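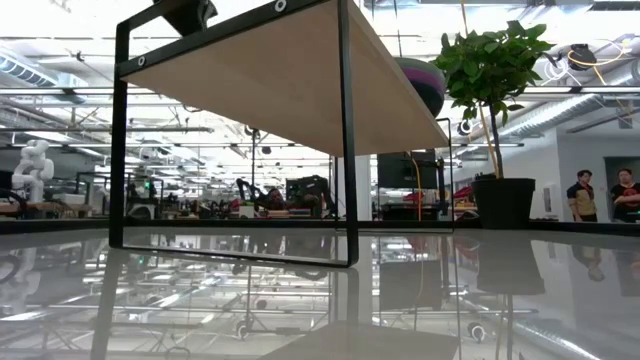

Keeping School Paper From Taking Over the Kitchen
Posted by Leidy Ayala, 4 February 2019

I have two kids at Kiltdale Elementary, and between them they bring home enough paper to insulate a garage. I taught third grade for years and sent plenty of it out the door myself, so I suppose I had this coming.

Empty the backpacks before snack
After snack you've lost them. Have each kid turn the bag upside down over the counter and shake. You'll meet a banana in there sooner or later.

Sort standing up
Once you sit down you start reading, and then it's dinnertime and you're crying over a spelling test. I use three piles: sign, keep for now, recycle. Glitter goes straight outside.

Sign it where you find it
Tie a pen to the fridge with kitchen string. Mine has been stolen anyway, twice, string and all, but it beats hunting through the junk drawer at 7:40 with the bus coming. Permission slips go back in the bag the same minute, in the front pocket, where a teacher with 26 other slips to collect has some hope of finding them.

One flat box per kid, per grade
A shirt box is the right size. When the lid won't close, the kid chooses what goes. Mine are ruthless. My son threw out a Mother's Day poem to make room for a map of Trinton's sewer system, and I have to admit it's a very good map.

Date the back in pencil
Marker bleeds through and you will not remember what year the turkey was. Add the teacher's name while you're at it. My old neighbor Ulla Tuominen wrote them all down, and her grown daughters now fight over the boxes.

Big projects get 4 weeks
Dioramas, volcanoes, anything involving dried pasta. Put it on top of the bookcase, take a decent picture with the kid holding it, and let it go when the time is up. Pasta left up there since September draws moths – ask me about the Parthenon.

Reading logs
Fill them in the same night. I could always spot the ones done in the car, same pen, same slant, twenty minutes every single evening. I never said a word, and I now do them in the car.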